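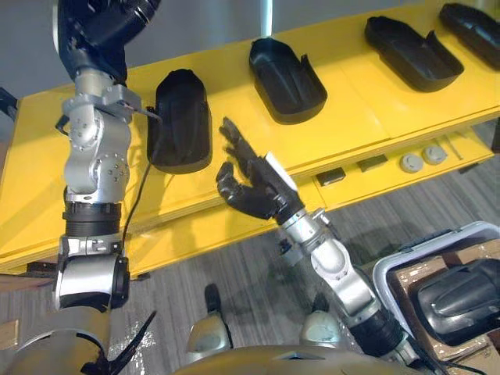 ok so the parts shelf. been putting this off since September and Thursday is the day apparently

share 12 · comments 5

2/ background for anyone new. I do small batch black plastic shells, mostly for a shop in Toledo. long rounded things, high sides, open at one end. they look like nothing much until you have to store them and then they're the most annoying shape on earth

3/ don't stack. don't nest (they scuff). roll if you put them on their back wrong. tried bins, tried a drawer, tried hanging them on a rack from Lilano. rack went back

4/ so now the rule is shells on TOP of the yellow shelf, in a row, gap between each one. open end out so I can look inside without picking it up

share 3 · comments 1

5/ little stuff goes on the lower level. blocks, round caps, rods. that level is where things go to die. I once lost a cap for 5 days and it was behind a block. a BLOCK

6/ somebody asked what yellow that is. no clue, got the unit used, it came that way. front edge is getting worn from me dragging stuff over it. might touch it up, probly won't

7/ ok labels. old system was masking tape and a marker. tape dries out, falls off, you find it on your sock

8/ new system: batch number on a card, card lives with the batch. 802 is the Toledo order. 2405 is the redo, same mold, different lip. they look identical if you're tired — ask me how I know

share 9 · comments 4

9/ (mixed them. shipped the wrong ones. paid the freight both ways. fun week)

10/ wiping down before they go up. plain water, soft cloth, that's it. tried the Flonon spray everyone likes and got streaks on the glossy side. maybe fine on matte, idk, not testing it on an order

11/ spacing: a hand's width. no tape measure. if my hand fits between two of them I can grab one without knocking the nxt one down the line

12/ yes they have gone down like dominos. yes all the way onto the floor. carpet floor

share 21 · comments 8

13/ someone in the replies says get the Ita dividers. looked them up. nice! but cut for flat stuff, and these have a curve the whole way round. if anybody has bent one to fit send pics pls

14/ what I want is some kind of low rail on the front edge so nothing rolls. thin strip of wood maybe? does anything stick to painted shelf long term or am I drilling

15/ going with drilling. 30 minutes job I tell myself

16/ it's after lunch and I'm still looking for the drill bits

17/ update, bits were on the lower level. behind the caps. of course

18/ rail goes on tomorrow morning, too tired to measure straight. will post once it's up — if you have opinions on screws vs bolts say it before then

share 6 · comments 11

Print this thread
E-mail this thread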